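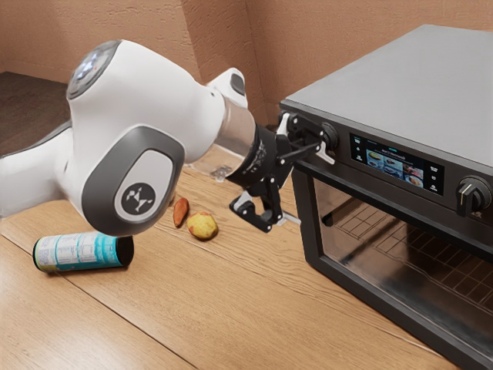 ## 2018-03-15

Up at six. House was 51 in the kitchen when I got down there, so I put on the big coat and made coffee on the camp burner. The gas has been off since the leak test failed, and the furnace and the range are both out until the line under the back hall gets replaced. Fourth day of it.

Softić called at eight to say they had the pipe but not the valve. The valve is coming from Kinham. The man on the phone said it would be on the afternoon truck and they would be here after lunch, which they also said yesterday. I asked him for the total again and wrote it down this time: $1,138 for the line and the labor, and that includes patching the floor but not finishing it. I have to stain the boards myself. The other estimate was $693, but that one was for a repair at the joint and left the old pipe in place. I went back and forth on it for two nights and I am still not sure. The old pipe went in before we bought the house and I don't want to do this again when I'm older.

Walked to the library to get warm. It was very full. I read two chapters of the canal book and copied out the part about the Prirnell lock for Dad's letters. He mentions the lock in the November letter and I never knew what he meant by "the upper gate." There were two gates and the upper one was the one that froze. So he must have been on the east bank that morning, and the uncle he stayed with is the one who had the feed store. I need to fix that in the typed copy, page 14 or 15.

Home by noon. No truck.

### Food

I have gotten used to cooking small. Range is useless, so it's toaster oven or camp burner. What I've made so far:

- Baked potatoes, an hour and ten minutes, skins good
- Chicken thighs in the little pan, too much smoke, opened the window and lost what heat I had
- Cornbread, half recipe, came out fine but dark on one side
- Toast, a lot of it

Today I tried the meatloaf from the church book, half of it, shaped low so the top wouldn't burn. Covered it with foil for the first half hour. It was all right. It needed more onion. I ate it at the counter with the coat on and put the rest away for sandwiches. 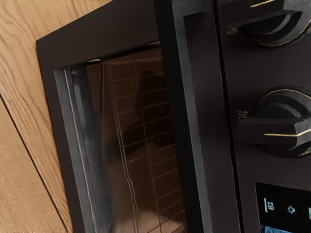

*Toaster oven, door and controls*

Shirley Heywood came by at one with a space heater and an armful of newspapers for the floor. She had the same thing happen at her place when they opened up her wall, and she said to cover the hall rug before the men came in and not after. We rolled it up and stood it in the dining room. She stayed an hour. Her knee is better. She is trying to sell the piano and has had one call, from a person who wanted it for nothing.

The truck came at 2:40. Two men, the younger one did the crawling. They took up three boards in the back hall and the smell under there was only dirt, no gas, which I was glad of. The old pipe came out in pieces. One of them had gone so thin at the threads that he could push his thumbnail into it, and he held it up for me to see. I feel better about the $1,138.

They put in the new valve and the new run as far as the furnace. The shutoff is a Gronex, red handle, and he had me turn it both ways so I'd know how stiff it is. The range connection has to wait for tomorrow because the fitting they brought is the wrong thread. So the furnace can go on once the inspector signs, and the range maybe a day later.

The inspector is Beverley Dobson. I called the town office and got her directly, which surprised me. She can come at nine. She asked if the pressure test would still be hooked up and I went and asked the men and they said yes, they are leaving the gauge on overnight. I am not supposed to touch it. I looked at it before supper and again just now and the needle is in the same place.

### To do

- Move car before nine so the inspector can park
- Check for his glove under the boards
- Stain, one small can, and a brush. Take a scrap of the old board to match
- Pay the water bill
- Fix the lock page in Dad's letters
- Return heater to Shirley when the furnace is running
- Call Ruth about Easter

The heater does a good job in the bedroom with the door shut. It's up to 64 in there. I set it for 70 and it hasn't reached that, but I turned the dial down anyway for the night and put the second quilt on. Rain starting. I left a flashlight at the edge of the hall so I don't step in the hole.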